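10 November 2024

Teddale pond, aeration log, continued from previous page.

Compressor back on line at the start of the day after the intake filter swap. Line pressure at the manifold steady. Diffusers 1, 2 and 4 show even plumes at the surface. Diffuser 3 is weak and pulses. Same behavior as the last check, so the filter was not the cause, or not the only one.

Dissolved oxygen, deep station, probe at 1 ft off bottom: low, and still well under the surface value. Before the restart the two were further apart. The trend is right but slow. Surface water is mixing. The bottom layer near the dam end is not, and that is the zone diffuser 3 is supposed to cover.

Probe note: the membrane cap was changed before these readings and calibrated in saturated air only. No zero check. Treat today's deep values as relative until the zero solution arrives.

Weighted hose to diffuser 3 is 300 ft. The other three runs are shorter, and the manifold valves were set on the assumption that all four heads sit at similar depth. They do not. The depth sheet from the Kandport survey puts 3 in the old channel, so it needs more pressure just to clear the water column. Throttled valves 1 and 2 back a quarter turn each. Diffuser 3 picked up, still pulsing. Throttled 4 back as well, no further change.
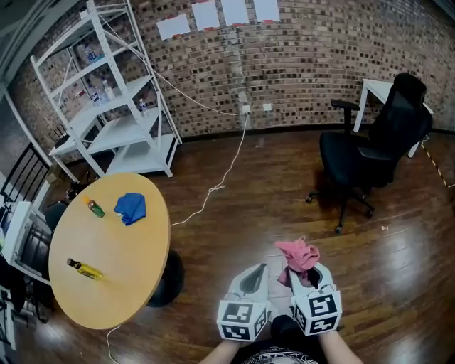

Pulsing with adequate pressure suggests water lying in a sag in the line. The hose crosses a shelf and then drops, and if a weight has shifted there will be a belly on the shelf side. Purge procedure for next visit:

- close 1, 2 and 4 fully
- watch the relief valve, do not leave the manifold
- hold until the plume at 3 is continuous
- reopen 4 first, then 2, then 1

If the purge does not hold for a full day, lift the head and look at the membrane. The Grodine membranes were all fitted together, so if one is fouled the rest will be close behind. Soft scale wipes off with dilute vinegar and a cloth. Hard scale means a new membrane. Do not scrape.

**Bench work, Mạch controller**

The Mạch board has been on the bench running the duty cycle with a dummy load in place of the compressor. Relay count now stands at 2,000 with no missed closures in the log. Contact temperature never went above 39 C, inside the enclosure with the lid shut. Acceptable for this load, but the compressor is inductive and the dummy is not, so the number will be worse in the field. Adding a snubber across the contacts before it goes out.

Two faults found:

1. After a power cut the controller restarts in the "off" half of the cycle whatever state it was in before. With the night schedule this can leave the pond without air for hours. Changed to restart in "on" with a short delay for head pressure to bleed off.
2. The low-oxygen override works from a single reading. One bad probe sample starts the compressor. Changed to require three consecutive readings under the threshold.

Both changes flashed and tested with a simulated signal. Fault 1 repeated by pulling the plug during each half of the cycle - came back correctly every time. Fault 2 tested only with a step input. Still to do with a noisy one. 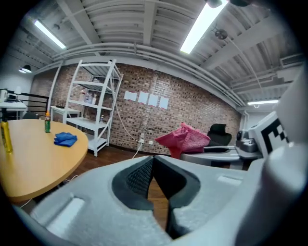 *Two gray gripper units, one with a marker panel attached.*

Duty cycle for winter: currently at 75 percent of the day. Proposal is to drop the two deep diffusers once ice is likely and run only 1 and 4, which sit shallow. Keeping the deep heads on in hard cold pulls the warmer bottom water up and chills the whole pond. The fish are better off with it left alone. The manifold allows this already, no new parts needed, but the relief valve setting has to be checked with only two lines open.

Open items:

- zero solution for probe
- purge line 3, then recheck DO at deep station
- snubber, rating to be confirmed against compressor plate
- spare membranes, ask Grodine for lead time
- mark manifold valve positions with paint pen before anyone touches them again
- second check valve at the manifold. The present one weeps back when the compressor stops, and line 3 may be refilling through it

Valves left as noted: 1, 2 and 4 a quarter turn back, 3 full open.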